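Somebody Please Write the Boring Rules First

By Damián Arriaga

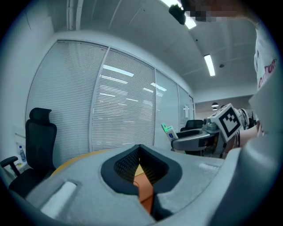
Two hand-held grippers at work, one of them with a small green-topped box.

I've spent a good part of this winter reading draft guidelines for teaching robots by hand, and I have a complaint. They're all about the robot! How fast the arm may move, how hard it may squeeze, where the stop button goes. Fine, good, I like stop buttons. But long before any arm moves, a person stands at a table with a gripper in their hand and picks things up, over and over, so a machine can learn from it. For that part the drafts give you a paragraph, maybe, and it usually says "operators should be suitably trained."

Suitably trained by whom? I asked Wenche Løken, who runs the sessions at Bokitz, and she laughed at me. Her training was a colleague saying "hold it like this" and going to lunch. She has since written her own house rules, two pages, taped up by the door, and I think they're better than anything I've seen from the official side.

Her first rule is that you agree on what counts as a finished grasp before anyone starts. Sounds silly until you've watched two people disagree about it. One of them lets go as soon as the box touches the table, the other waits a beat and then opens up, and both of them think they're doing the obvious thing. Then someone has to sort through 600 recordings and guess which habit belonged to whom. (I was that someone, on a different job at Stavton. I still get a little cross on Mondays.)

Her second is about markers. If your setup tracks a gripper by one of those black-and-white squares, you look at the square before every session. Scuffed? Replace it. Wobbly? Stop and fix it. You don't finish the batch and hope. I'd put that one in bold in any standard, and I'd make people sign their initials next to it too, even though I hate signing my initials next to things.

Then there's the one I like best, which is breaks. Arms get tired, and a tired arm does strange things with a small object. It swoops. It takes the lazy angle. Wenche swaps people out after 2 rounds, no arguing, and whoever is resting isn't allowed to "just do one more." Halvard Myklebust at Rüegg told me he finds this fussy and that grown adults know when they're tired. Well, I'm a grown adult and I've never once known when I was tired until I dropped something.

Halvard does have a fair point elsewhere, though. He worries that if you write everything down, every recording comes out looking the same, and the robot learns one tidy way to pick up one tidy box. Real kitchens and warehouses aren't like that. I go back and forth on it. Where I've landed for now is that the rules should be strict about the equipment and the people, and pretty loose about the motion itself. Tell me the marker has to be clean. Don't tell me which side to reach from.

And please, put something in about consent. If you record people, ask them first, tell them who'll see it, and let them change their minds. It takes 3 minutes with a form in plain words. Solveig Hellström has been pushing Mivirent to put that on the first page of their guide and so far it's still in an appendix, after the section on cable storage. Cable storage! I care about cables as much as the next person, but come on.

The next round of comments closes in February. I'm sending in Wenche's two pages, with her permission, and a cover note that's a bit politer than this.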